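Sorting out the play kitchen

March 13, 2018

I have been promising myself since Christmas that I'd go through the play kitchen box, and this morning I finally tipped the whole lot out – 18 years of collecting for one grandchild after another, if you can believe it! My neighbor Kamran Arabzadeh gave us the first few pieces, and it has grown ever since.

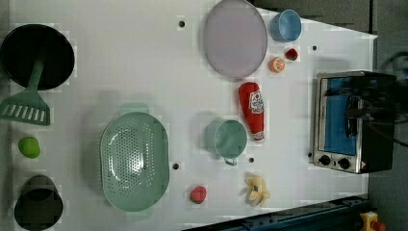
Frying pan, green spatula, and the ketchup, of course

The strawberry and the half orange are the ones everybody fights over, so they're staying, and so is the big lavender plate, which has served more pretend breakfasts than I could ever tell you.

I do love these soft colors together. The ketchup is the loud one in the family, but you can't run a restaurant without it, as I am told very firmly every visit.

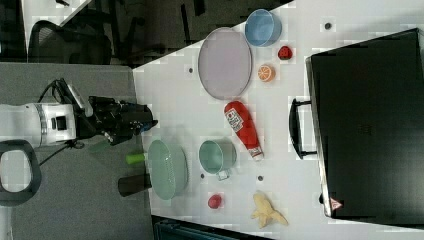
Fruit next to the good plate

Everything gets a warm soapy wash tonight, then back in the box until May, when the cousins come down from Piltley and we open for business again.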